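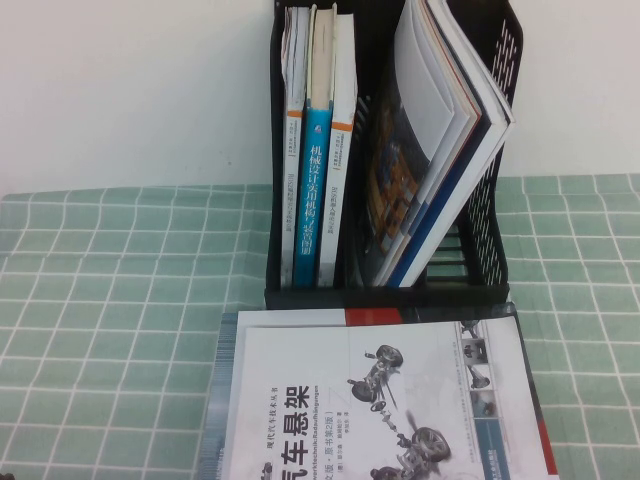

Search this site Enter keywords Go

Salloneo Prayer Guide: Frequently Asked Questions

Last revised Sep 28, 2020

What is the Salloneo Prayer Guide?

The guide is a set of short country and people group profiles for use in church services, small groups and private prayer. It currently has 115 profiles. Each one gives population, languages, main religions, a short church history and two to four prayer points. It is issued by the Bolger Mission Fellowship and edited by Gavin Shearer.

How often does a profile come up?

The reading plan assigns one profile to each week. Larger countries are split by region and may take several weeks. Congregations that pray through the guide daily should use the short plan, which repeats.

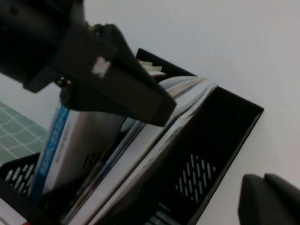 Where do the population figures come from?

Population figures are taken from the most recent national census where one has been published. Where the last census is more than ten years old, the editor uses an estimate and marks it with the letter E.

How is "Christian" defined in the percentages?

The percentage counts people who identify themselves as Christian in a census or survey. It includes Protestant, Catholic, Orthodox and independent churches. It does not measure attendance. Where attendance is known, it is listed on a separate line. The two numbers can be far apart, mostly in countries with a state church, and they should not be compared across profiles without checking the year of each.

What is a people group?

For the purposes of the guide, a people group is a population that shares a language and a common identity. Dialects are grouped together if speakers can use the same Bible translation.
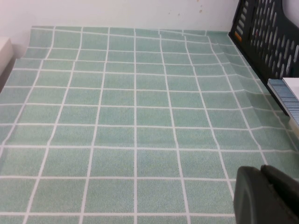
A group living in more than one country gets one main entry, under the country where most of its members live. The other countries carry a cross-reference. The index lists 269 groups in total, and 62 of these have no full New Testament in their own language. Audio portions are counted separately and do not change a group's status in the index.

Why are some workers and towns not named?

Names are left out when a partner asks for this. In restricted countries only the region is given. Please do not add names to printed copies, church bulletins or recorded services, even if you know them from another source. Trindden and Vundov are labels for two partner teams. They are not place names and will not be found on a map.

Can we reprint a profile in our bulletin?

Yes, up to 2 profiles per issue without asking. Keep the text unchanged and include the revision date - readers need it to judge how old the figures are. For longer extracts, write to the editor.

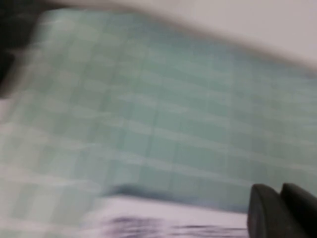 Translations follow the same rule, except that a draft must be sent in before it is distributed. Checking a draft takes roughly three weeks. Place names should follow the spelling used in the target language.

How do I report an error?

Send the profile title, the line in question and a published source. Corrections received before the end of October go into the next edition. Later ones are held for the edition after that, unless the error affects someone's safety, in which case the online text is changed at once.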